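The slow way to teach a robot

Published Thursday, September 12, 2019

The training week at Curnora ended with a disagreement that I have been turning over since. One side wanted to drop hand demonstrations altogether and have operators drive the arm from a desk, with a headset and a pair of controllers. The other side, which includes me, wanted to keep showing tasks with a gripper held in the hand. We didn't settle it. What follows is my case, and people at Cernanbridge who do it the other way are welcome to write in.

The argument for remote control is a fair one. If an operator moves the real arm, then everything recorded is something the arm can do. It will never be asked to reach behind itself or turn faster than its joints allow. The camera is where it will be later, and the weight and delay of the machine are in the data from the start. Nothing has to be translated from a person's shoulder to a motor.

The trouble is what happens to the person. I spent three days driving the arm at Brenside before I had used a hand-held tool at all, and I became a worse pair of hands than I have ever been. I stopped short of things. I came in from the top every time, as that was the approach I trusted. When I had to correct, I corrected in small jerks with a wait between each. All of that went into the recordings, and a robot trained on them would have learned my nerves along with the task.

With the tool in your hand you work at something close to your own speed. You feel it when the pad touches. You can shift your feet. A new starter can be useful before the tea break, where on the remote rig we allowed 8 days before we kept anything they recorded.

Cost comes into it too. For a small firm the arm is the expensive part, and while somebody is driving it nobody else can use it. Hand-held tools can go to several benches at once, or out of the building. People talk about needing 1000 demonstrations of a task as if the number were the hard bit. The hard bit is getting them from enough different places, and a robot arm bolted to one table doesn't travel. 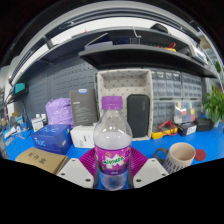
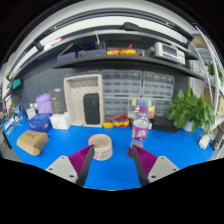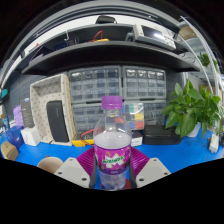

My own interest is in the approach, meaning the short stretch between deciding to take hold of a thing and having hold of it. It is where remote operators lose most of their time and where I think hand demonstrations are worth the most. Take the purple-labelled bottle in the last picture, held between two ribbed pads, with a bench full of boxes and drawers behind it. Someone driving an arm tends to treat that background as a hazard and creeps in. Someone holding the gripper looks at the bottle and goes to it. I want the robot to learn from the second person, and I would accept a fair number of unusable recordings to get that.

There will be unusable ones. People with a tool in their hand forget that the robot has a fixed base, and they lean and twist in ways no arm on a table can copy. We threw out 17 recordings in a single afternoon for that reason. The Athanasiadis method, which a few of our people favour, is to mark a line on the floor and make the demonstrator stand behind it. I found it helped, though it made people stiff for the first hour.

I would keep the remote rig for two jobs. One is anything hot, sharp or heavy. The other is correction, when a trained robot keeps failing at the same point and a person needs to take over from exactly there. A hand-held tool is no use for that, as it can't put you inside the robot's mistake.

For everything else I would start with the hand, and buy the second arm later if the work still calls for it.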